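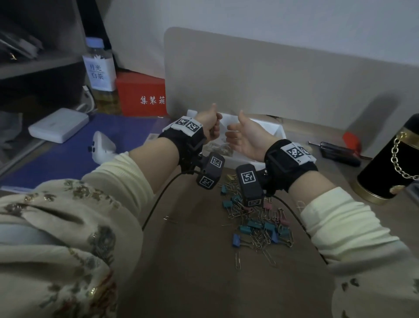 Introduction to International Security
Handout for session 6: Nuclear-weapon-free zones
Lecturer: Hạnh Trình
Version of November 2025

Please read this handout before the seminar and bring it with you. The reading from Quách is in the course folder.

1. What we mean by a zone

A nuclear-weapon-free zone is an area where a group of states have agreed, by treaty, that they will not make, own, test or station nuclear weapons. The agreement must be free, which means that no state is forced to enter. It must also have a system of checking and a clear border on the map.

Students often mix this up with the Non-Proliferation Treaty. Under the NPT, a state without nuclear weapons promises not to acquire them, but the text does not forbid it to have the weapons of an ally on its soil, if the ally keeps control of them. A zone treaty closes this door. Stationing is forbidden, whoever holds the key.

2. The existing treaties

Tlatelolco (opened 1967) - Latin America and the Caribbean
Rarotonga (1985) - South Pacific
Bangkok (1995) - Southeast Asia
Pelindaba (1996) - Africa
Semipalatinsk (2006) - Central Asia

Mongolia is a special case, a single state which declared its own status. Antarctica, outer space and the seabed have separate treaties, and we leave them for a later session.

3. The protocols

Each zone treaty has one or more protocols for states outside the zone. The most important is the one on negative security assurances. In it, the nuclear-weapon states promise not to use or threaten to use nuclear weapons against members of the zone. Such a promise has often come with reservations, and for the Bangkok Treaty the signatures were delayed for many years. One difficulty there is that the zone includes continental shelves and exclusive economic zones, so the question of passing ships becomes sensitive.

4. Transit

Most zone treaties let each member decide by itself about visits of foreign ships and aircraft. A ship in port for a few days is treated as a visit. When does a visit become stationing? The treaties give no number of days, and I will not give you one either. Think about who could gain from the silence.

5. Case for the seminar

Plinar and Barkular are neighbours. Both are members of a zone. Plinar has a defence agreement with Kistum, a nuclear-weapon state, and allows its submarines to use a port. In one year they spend 60 days there. Kistum neither confirms nor denies what is on board. Barkular says the treaty is broken and asks for a special inspection.

Prepare short notes on these points:
- which duties belong to Plinar and which to Kistum
- what an inspector could reasonably ask to see
- whether Barkular may leave the zone, and with how much notice

We divide into 2 groups, one for each neighbour. Trinh Quách will sit as chair and may interrupt you.

6. Reading

Quách, course reader, chapter 2 (required)
Vũ, lecture text on security assurances, pages 1 to 23 (required)
Text of the Bangkok Treaty with its protocol (read at least Articles 3 and 7)

Written answers are accepted until the start of the next session, on paper or by e-mail.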